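Pesar Customer Community > Managed IT Services > Support Agreements

Response times under the revised Drostgate agreement

cliltska_admin
5 April 2022
Our office has 19 workstations under the Drostgate plan. The renewal notice states that on-site visits will be billed separately after the first 7 per year. Members who have already renewed are invited to share their experience.

northoffice_ops
We renewed in October. Remote support has been prompt and courteous, and our staff speak well of the technicians. The visit limit has not affected us.

Quiambao Facilities
I must respectfully disagree. Our organization exceeded the limit and received an invoice for $3,000. The notice period for cancellation is 90 days, so we were unable to leave before the charge applied.

northoffice_ops
The limit appears in the schedule attached to the agreement. It was disclosed.

Quiambao Facilities
It was disclosed in the schedule only. The summary page makes no mention of it. Hardware work should also be listed apart from routine visits.
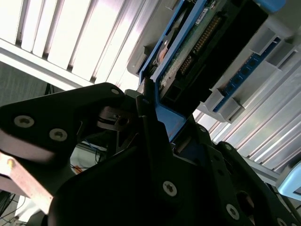

Circuit board module at a server chassis.

cliltska_admin
Thank you both. We will request a written quotation for hardware work before signing.

northoffice_ops
Please post the reply if you are permitted to do so.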